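In Defense of the Unfinished Table

My kitchen table has been unfinished for eleven years. I don't mean that as a metaphor. I bought it raw, with every intention of putting something on it, oil or varnish or whatever the man at the store told me to buy, and then I had people over for dinner that same night and someone set down a glass of red wine and that was the end of my intentions. The ring is still there. It's gone a sort of grayish purple, and if you sit at the end near the window you'll probably put your elbow in it.

I bring this up because I've been reading home magazines again (I had a long wait at the dentist, and then I took one home with me, sorry) and I'd like to complain about surfaces. Specifically I'd like to complain about the idea that every surface in a house ought to be protected from the people who live in it.

You know the kind of thing I mean. Coasters, fine, I can live with coasters. But then there's the runner, and the placemats on top of the runner, and the clear plastic cover my aunt put over her good tablecloth, which was itself there to cover the pad that covered the table. I ate at that table every holiday of my childhood and I couldn't tell you what kind of wood it was. After she died we took the whole lot off, layer by layer, and the top looked the way it must have looked in the showroom. My cousin said "well, she kept it nice," and we all agreed she had, and then we sold it to a stranger for 60 dollars.

Sixty dollars! For a lifetime of being told to lift your plate and not slide it.

My friend Vija Paju thinks I'm being unfair to my aunt, and she may be right. Vija grew up with very little furniture, and she says when you've saved up for a thing you want it to stay the thing you saved up for. She still wipes down her own counters the minute a visitor leaves the room, and sometimes before. I've watched her eye follow a teaspoon. We've had this argument so many times that we can do both sides, and once, on a long drive, we did, with her playing me and me playing her. She was better at it. She did my voice.

So let me try to be fair. There are surfaces that really do need looking after. I wouldn't chop onions on a piano. If your grandmother carried a chest across an ocean, go ahead and keep the cat off it. And I understand that people rent, and that landlords come through with a clipboard and a sour expression, and that a burn mark on somebody else's counter can cost you your deposit. I lost a deposit once over a candle. I have no lesson to offer from that except don't leave a candle on a windowsill in June with the window open.

What I object to is the default. We've gotten to a place where the best compliment you can pay a room is that it looks like no one's been in it. The Sokik catalog, which comes to my house addressed to the people who lived here before me, is page after page of this. White sofas. A bowl with nothing in it. There's a dining table in there for 3000 dollars, and the copy underneath promises it will "resist the marks of daily life," and I stood at my mailbox and read that out loud to the neighbor's dog. Resist them? Those are the only marks I've got! 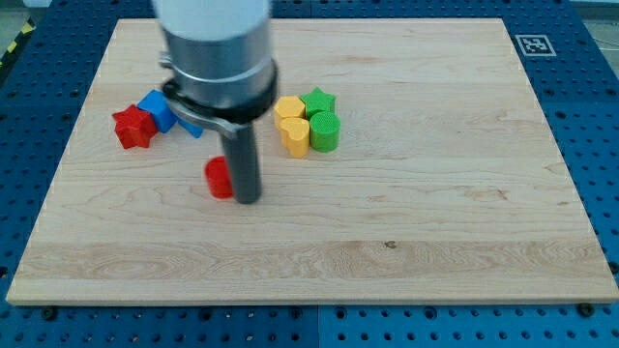
Issue 89

I do like bare wood, I'll admit that's part of it. I like maple in particular, pale as it is, with that faint ripple that you only notice once you've been staring at it for a while instead of answering your email. A knot cheers me up. I know people who'll go through a whole stack at the lumberyard looking for boards with no knots in them, and they have their reasons, but I always want to take home the ones they put back.

When I was first married we lived over a diner called Moschos, and the counter downstairs was the most beautiful piece of wood I have ever seen in my life. It wasn't beautiful when it went in, by all accounts. It was a plain long plank, and the owner's father had bought it cheap. But by the time I came along it had been leaned on for decades. There was a dip by the register where people had rested their hands while they counted out change. There was a shiny patch at each stool. The spot where the cook slid the plates through had worn down so smooth it looked wet, and if you ran a finger along it (I did, constantly, I was twenty-four and in love with everything) you could feel exactly where the heavy plates went and where the light ones did.

Michalis Fragkou ran the place then. He's retired now and calls me on my birthday, two days late every year. I asked him once if he'd ever thought of sanding it down and sealing it, and he looked at me as though I'd suggested he have his own face done. "Who would know where to sit?" he said. And it was true, the regulars did sit in their own dents. There was a fellow who came in at six in the morning and if some tourist was on his stool he'd stand behind them, breathing, until they moved.

They did replace it in the end. Michalis sold up, and the new people put in some poured gray stuff with a name, Omotell or Omotex, I want to say Omotell. You can put a hot pan straight on it. You can spill coffee and it beads up and rolls off like rain off a car. I went in last year and had a perfectly good sandwich and I could not for the life of me work out which stool had been mine.

I've thought a fair amount about why that bothered me so much. It was their counter, they'd paid for it. The sandwich was better than any Michalis ever made, and I'll thank you not to tell him. I think it's that I'd been in that room nearly every day for four years and I'd assumed, without ever saying it to myself, that I'd left something there. Some tiny fraction of a dent. And a surface like the new one doesn't take anything from you. You could sit at it every morning until you were ninety and get up and it would be just as it was.

Now, my husband says this is all very romantic and that what I have in my kitchen is a dirty table. He has a point. It's hard to clean. Beet juice is forever. We had a turmeric incident that I won't go into. There's a place where our daughter did her long division without putting enough paper under it, and if the light comes in low you can read that she got it wrong, and then got it wrong again farther down. One corner has bite marks from a puppy who is now a very dignified old lady and would deny it. Every few months I go at the whole thing with hot water and salt and half a lemon, which my mother swore by, and it comes up a bit lighter and fuzzier and smells nice until supper.

A couple of years ago he brought home a can of something called Plinemus. It was a sealer, and supposedly you could hardly see it once it dried. We cleared the table and laid newspaper all around the legs. I had the brush in my hand, I really did. And I was looking for a place to start, and I couldn't find a place where I wanted to. I'd start by the window and there was the wine ring. I'd start at the other end and there was the long division. You're meant to sand first, you see. It says so right on the can.

So I put the lid back on and we used the newspaper for the barbecue. The can is in the basement and I expect it's gone solid by now.

Vija came over while I was writing this and I read her some of it. She listened very politely. Then she asked if I had a coaster, and I said no, and she held her mug in her lap for the whole two hours, with her other hand flat underneath it. I told her she was welcome to set it down. She said she knew that.

I'd like her to leave a ring, is the thing. I've been after her to do it for years. There's a good clear space on her side, next to where the puppy got at it, and she always sits in the same chair.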